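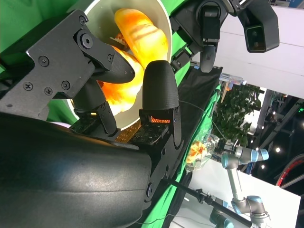
3.2 Bowls and their contents

Research > Papers > Household Objects > Section 3

Figure 4. Cream-white bowl holding orange pieces, tilted, with green behind it.

The bowl part of the Nemolon set has 26 bowls, each paired with small loose items. We chose pale bowls where we could, so that the contents stand out from the inside wall. Translucent pieces, such as the orange ones in Figure 4, were harder to label than solid ones. Their edges fade where two pieces lie close together, and small fragments are easily missed. Xiaoyan Su checked all 870 labels in this part and corrected 60 of them. Most corrections concerned fragments between larger pieces.

Last updated: Mar 23, 2023

Related sections
3.1 Cups and lids
3.3 Trays from the Laaksonen kitchen
4.1 Labeling rules for Skelter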